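Search the community

Should I read the Erken series in order?

Posted 5/4/23 – 1 min read

lerkwood_reader
I picked up book two of the Erken romances at a yard sale and loved the first 200 pages. Will I spoil the slow burn if I keep going?

sekardfan
Oh, please go back to book one! The letters in it matter so much later – I cried my way through all 458 pages.

pagesbylamp
Any order is fine.

teaandtropes
I started with book two as well and was perfectly happy, curled up in my gray reading chair with the little white pillow.

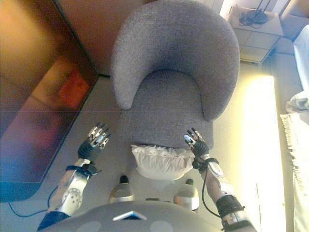
Related: Long romances over 600 pages

Contact us | Back to top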